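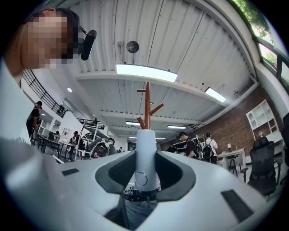
Tronivov hand-held gripper kit: worth the money?

Forum: Kit and Services > Data collection
Started Nov 1, 2023

dudby_bench
We've had the Tronivov kit on trial and the quote to keep it is 591 for each gripper, with the head camera at 265 on top. Grey body, blue handle, one button low on the front. The handle is comfortable and I got used to the button quickly. My complaint is the software. Uploads stall on long sessions and you have to start the file again from nothing. Has anyone bought these outright?

mapleroot
We bought two in May. No trouble with the uploads here, but we keep our sessions short. The strap is the weak point for me. The buckle works loose if you're bending down a lot.

Xavier_fan_48
I'd look at the Xavier before paying that. It's heavier but the battery lasted a full shift when we had one. The Tronivov needed charging at lunch.

dudby_bench
Heavier is a problem. Two of our people already get sore wrists by the afternoon.

mapleroot
Disagree about the battery anyway. Ours go all day. Check you're on the current firmware — the older one never put the camera to sleep.

coldtap
Has anyone tried hiring through Wumport? They do the kit and the support for a weekly fee, minimum 7 weeks. If you're only running one project it seems daft to buy.

Xavier_fan_48
Wumport were slow when ours broke. Nine days for a replacement and we still paid for them.

coldtap
Fair enough. Mine came the next morning, so perhaps it depends on the depot.

dudby_bench
Updated the firmware and the battery is better, thanks. Uploads still stall. I've asked Tronivov for another fortnight before we decide, and I'll get a price from Wumport as well.

mapleroot
Ask them about spare straps while you're at it. They charged us for ours.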